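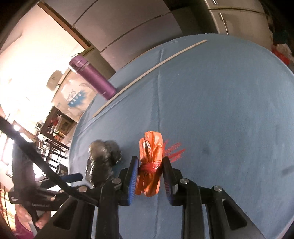 Page last changed: Tuesday, 7:15 pm

Home | Boards | Builds | Parts swap | Members | Log in

Search this board

Board: Builds > Grippers and hand tools
Thread: Hand-held gripper pair, finger pads and soft packaging

melden_bench
Second version of the hand-held grippers is together. Two fingers each, black printed arms, parallel linkage with the inner bars going straight back, ribbed blue pads on the fingers. I use them at the kitchen end of the house on a round table because the shop bench is full of the lathe.

What I want to sort out is soft packaging. Boxes and bottles I can do. The orange packet with the red mesh tie is what I've been practicing on. Pinched at the middle, where the tie is wound, it holds. Pinched anywhere else the plastic slides over itself and the packet rolls out from under the pads. I've tried two pad hardnesses so far and can't say either one is better.

Files are in the Ledesma folder under v2. Arms are PETG, pads are TPU.

gantrygoat
What infill on the arms? Those cut-outs look big for PETG.

melden_bench
40 percent, four walls. The cut-outs haven't been a problem. The first version had solid arms and my wrist got tired after one evening.

tinsnips
I printed the v2 files last week. The fit on the pivot pins is tight, I had to ream all the holes. After that it was fine. One pin still binds a little when the fingers are almost closed.

melden_bench
Is it an outer one? The outer holes came out undersized for me too. I'll open them up in the file.

tinsnips
Outer left, yes.

Sirkka Mustonen
I have been running a similar gripper at the Nallness shop since February and I would not spend more time on pad hardness. Glossy plastic slides on any smooth rubber once there is dust on it. Go finer on the ribs and turn them across the direction of pull. Mine were lengthwise at first and it was like holding the thing on rails.

gantrygoat
Disagree on finer ribs. Fine ribs fill up with lint. I went back to coarse and wipe them with alcohol before each session. If you're on a tablecloth you'll get even more lint than I do.

Sirkka Mustonen
Mine don't fill up, but I work on a bare bench. Could be the cloth.

melden_bench
The cloth stays for now. On the bare table top everything skates away when I come in from the side. With the cloth, a packet stays put long enough to get the fingers around it. It does bunch up if I press down too hard, and then there's a ridge to work around.

Ribs across the pull I can try tonight. It's a short print.

hexkey_19
Can you use both at once? I built a pair and gave up on the second one. My left hand just isn't good enough to do anything with it.

melden_bench
I can't really, either. It goes better with two people, one gripper each. One holds, the other does the tie or the flap. You have to talk to each other the whole time or you end up pulling on the same piece.

hexkey_19
OK, that makes more sense. I'll see if I can get my brother to take one.

gantrygoat
Does the cable get in your way? Mine drags over the work and knocks light things over. I moved it to the back of the grip and then it caught on my sleeve.

tinsnips
Loop it over your forearm with a velcro strap. Leave enough slack that you can turn your wrist all the way over.

gantrygoat
Tried that. Works standing up, not sitting down.

Sirkka Mustonen
Back to the packet. The mesh tie will give you more trouble than the plastic. Netting snags in the ribs and when you open the fingers the packet comes up with them. Round off the rib ends at the tip of the pad.

melden_bench
That happens, yes. The ends are frayed and spread out all over the place, and I've had a strand catch in the linkage too. I was trimming them with scissors but then the tie gets too short to grab. I'll add a radius at the tip.

tinsnips
If you change the pads, please keep the old ones in the folder. I have 6 sets printed already.

melden_bench
Old ones stay. The new ones go in a subfolder called pads_cross.

melden_bench
Update. Printed 2 pads with the ribs across and the tips rounded. The packet stays in when I grab it at one end now, as long as I don't tilt it much. The netting still snags, less than before. Outer holes are opened up in the arm file, so download it again if you haven't printed yet.

gantrygoat
How do they look for lint?

melden_bench
Worse than the old ones.

Sirkka Mustonen
Try it once on a rubber mat instead of the cloth and post how it goes.

melden_bench
I have one from Druvotdale in the garage somewhere. Will look for it this weekend.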